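Preparing a Paper Touch Bag
Naciri Learning Services, Vomthorpe
Guidance sheet 146, revised 21 Apr 2023

Touch bags are used in vocabulary sessions, in memory groups and in early years rooms. A participant reaches into the bag, handles one object without looking at it, describes it aloud and then takes it out. This sheet sets out how a bag is to be prepared, checked and returned. It replaces the earlier sheet issued at Ukgate, which covered cloth bags only.

Before you start

You will need one large brown paper grocery bag, a roll of black cloth tape or a few clips, scissors, and a tray of objects from the loan cupboard. Allow two people for the first bag you make. One person is sufficient after that.

Step 1. Select the objects

Choose five or six objects that differ clearly in shape and surface. A good set combines something smooth, something ridged, something soft and something that bends. Shells, natural or molded, are popular with all age groups, as the knobs at the wide end and the narrow tip give participants a great deal to talk about. A plain block with rounded corners makes a useful contrast.

Do not include glass, anything with a cutting edge, or anything small enough to be swallowed. Objects for early years rooms must also pass through the choking gauge kept with the kit. 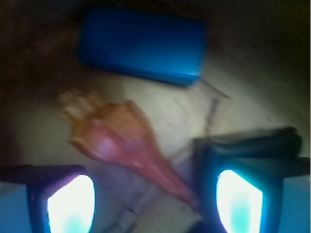
Step 2. Open and shape the bag

Stand the bag upright on a clean, level surface. Push one fist gently into each corner so that the base sits flat. Fold the top outward once, to a depth of two fingers, and crumple the fold by hand until it holds its shape. New paper is stiff and springs back, and may need to be crumpled and smoothed several times. The result should be a wide, rounded mouth through which an adult hand passes easily.

A bag that will not stand unaided may be placed inside a round tub, with the paper pressed against the sides.
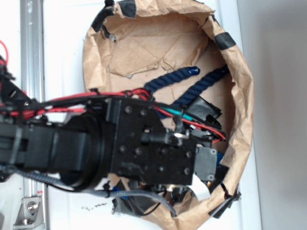 May rope or cord be used in a touch bag?

Short lengths are suitable, provided that the ends are sealed and the piece cannot be looped over a child's head. Frayed rope should be withdrawn and reported to the kit officer.

Step 3. Reinforce the rim

The rim receives the most wear. Cut the tape into short strips and press each one over the fold, half on the outside and half on the inside. Smooth down the corners of the tape so that they do not catch on sleeves. Where the bag is needed for a single session, clips are acceptable in place of tape, but they should be removed before the bag is stored.
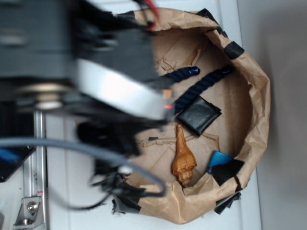
Bags lent to other branches are handled by many groups in the course of a month, and the standard of preparation should reflect this. Myfanwy Griffiths, who maintains the kits for Vomthorpe, recommends taping at intervals and adding a strip wherever the paper begins to soften. Black tape at several points on the rim, as on this bag, leaves the paper between the strips free to flex. The same bag also shows a suitable mix of contents: twisted rope with a dipped end, a leather wallet and a spiral shell with ridged whorls are unlikely to be mistaken for one another by touch.

Step 4. Place the objects

Lower the objects in one at a time. Spread them across the base – they should not be stacked – and put the heaviest item near the middle. Pieces of cord go in last. Look down into the bag and confirm that each object can be reached without lifting another. Record the contents on Form 1054 and attach the form to the outside of the bag.
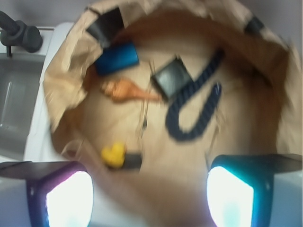

Objects spread across the base of an open bag, with clips on the rim.

Step 5. After the session

Remove the objects and compare them with the form. Wipe hard items with a damp cloth and allow them to dry fully before they go back in the cupboard. Leather should be wiped with a dry cloth only. Discard the bag if the base has torn; a split at the rim may be taped once.

Loan requests for Wallus and the smaller branches should be sent to Beca Bellis at the Vomthorpe office. Kits are lent for 2 weeks and may be renewed if no other group is waiting.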